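Telbridge Shared Workshop
Minutes of the teleoperation working group
Nov 25, 2018

Present: Maarten Dekker (chair), Aicha Hamdy (minutes), four members from the Koltus side, two from Nogueira.
Apologies: none received.

1. Minutes of the last meeting

Agreed, with one correction. Item 4 said the toaster task was "nearly finished." Maarten asked for this to read "being recorded." Changed.

2. Toaster task, where it stands

Koltus reported 300 demonstrations recorded by remote control, against a target of 400. Aicha asked how many of the 300 are any good. Koltus said most. Aicha asked for a number. Koltus does not have one yet, as the operators mark their own runs and do not all use the same rule. One operator throws out any run where the bread touches the rim of the slot, another keeps everything that ends with bread in the toaster.

Maarten said he has now heard "we need more runs" at three meetings and would like to hear what the extra runs are supposed to fix. Koltus said variety: toaster angle, tray position, which hand goes first. Maarten replied that the run sheets he looked at have the toaster in the middle of the table nearly every time. Koltus accepted this.

The group then went over to the table to look at the setup.

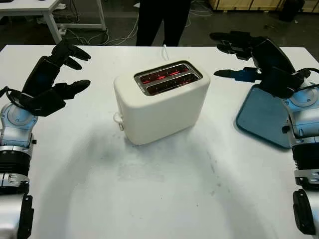
Item 2: toaster on, slots empty, both hands open and clear of it. Blue tray at right.

Discussion at the table went on longer than planned. Points noted:

Nogueira asked whether heating should be part of the task at all, given that the lever and the bread are the hard parts. Koltus said a cold toaster looks different to the cameras and they don't want to train on one and test on the other. Aicha thought this fair but said it has never been tested, only repeated. Koltus to record 40 runs cold for comparison.

White toaster on a white table. Maarten asked if anyone had tried another table top. No. He does not believe the results will carry over to a kitchen and wants that stated in the write-up – in the main text, please.

Operators still can't feel the lever. They judge by eye when it is down. One Koltus member said you get used to it. Aicha said getting used to it is a skill of the operator and she has yet to see it show up in the robot.

3. Hand guiding compared with remote control

Nogueira wants to go back to guiding the arms by hand for the lever press, then use remote control for the bread. They say new people learn it faster. No figures were brought. Maarten pointed out that with hand guiding there is a person's arm in the camera view for the whole run, and that this was the reason for dropping it in the spring. Nogueira thinks it can be handled by replaying the motion and recording the replay. Maarten doubts the replay will land on a lever that small. Nogueira to show it working, or not, at the December meeting. No further talk on this until then.

4. Makska gloves

Quote received: 895 per pair, without the wrist trackers. Koltus in favor. Aicha against until somebody can say what is wrong with the present gloves apart from being uncomfortable. Maarten also against for now. Not approved. Koltus may bring it back with a loan pair.

5. Actions

Koltus – one written rule for a good run, and all 300 marked again using it.
Koltus – 40 cold runs, toaster moved between runs and the positions written down.
Nogueira – hand-guided lever press, replayed, shown live.
Aicha – draft paragraph on the limits of the setup, to Maarten first.

6. Any other business

Koltus asked if the demo video can go on the Telbridge page. Maarten asked whether it was one take. It was not. Put off until there is one that is, or until the cuts are marked on screen.

Next meeting in December, date to be sent by email.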